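What Is a Hymn?

A hymn is a song that people sing together to praise God or to pray. Most hymns are poems first. Somebody writes the words, and somebody else may write the tune many years later.

The words are split into verses. Each verse has the same number of lines, so the same tune fits all of them. Some hymns also have a refrain, the part that comes back after every verse. Small children often learn the refrain before anything else.

Look in a hymnal and you may see numbers under the title, like 8.6.8.6. They tell you how many syllables are in each line. This pattern is called the meter. If two hymns have the same meter, you can sing the words of one to the tune of the other. Try it with a hymn you know!

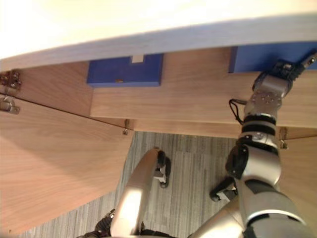

Wekley Junior Reader, Volume 5, page 81

Tunes have names too. A tune might be named for a town, a street or a person. The composer Dilek Yalçınkaya called one of hers "Coker" after the street where she grew up. The name is never sung — it is printed in small letters on the page so the organist can find the right music.

Long ago, many people in church could not read, and books cost a lot of money. A leader sang one line and everyone sang it back. This was called lining out, and a few churches still do it.

Many hymns are written in four parts: soprano, alto, tenor and bass. Soprano is the highest and usually has the melody. When everyone sings the melody together, it is called singing in unison.

Words to know

Hymnal: a book of hymns
Meter: the pattern of syllables in the lines
Refrain: the part that repeats
Unison: everyone singing the same notes

Written by Anastasia Kouris. Music checked by Necati Sönmez.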